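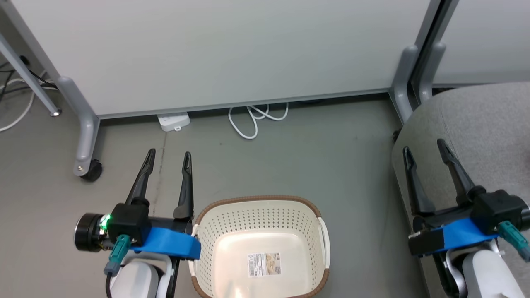 Notes for the talk, "Feeding the machine: what we learned gathering examples". October 2023. Please shout if I go too fast, I always do.

Right, start with hello and who we are. We're the Tikport team, and for most of this year we've been gathering examples for a two-armed robot that is meant to learn household tidying. My bit is the gathering. The learning people get their own slot after the break, so hard maths questions go to them please!

First thing to say: how many. Our first batch was 637 examples, done in February, and I was terribly proud of it. We trained on it, and the arms did lovely confident movements to slightly the wrong place. So we aimed for 1,000, and then we stopped aiming for a number and started looking at what was in them. (Pause here, let people write that down if they want to.)

Second thing: variety. In the February batch I started every go from the same pose, with the basket in the same spot, because it was quicker. Of course it was quicker. The robot learned the spot. Now we shift the basket a bit between goes, turn it, and start the arms from a different height. It's a nuisance and it slows you down, and I'd do it again tomorrow.

Third thing, views. We keep one view from the head and one from the wrist for each go. The head is good for where things are in the room. The wrist is what you want in the last few centimetres, when the fingers are nearly there and you need to see what's between them. Next slide.
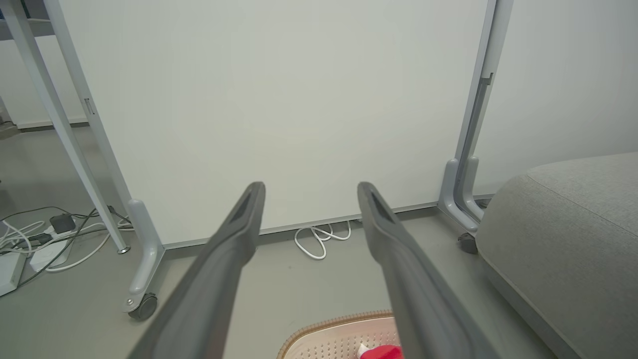
Slide 4: wrist view, with the basket low down between the fingers and the whiteboard beyond.

Talk about backgrounds for a minute. We used to clear the room before every session, and the Lenach folk talked us out of it. People's homes have leads and chair legs in them, so leave them in. What we do check is that nothing will snag a wheel or an arm.

Then the boring bit — labelling. Write the note straight after each go, while you still remember it. We do 10 goes, then a break, then swap who's driving. Tired drivers make jerky examples and you can see it in the data.

Don't forget to mention that bad goes are kept, but marked as bad. Somebody always asks.

Last slide is the plan: up to 3,000 examples across two sites, ours and Plullow. Then questions, and leave the contact page up while people find their coats.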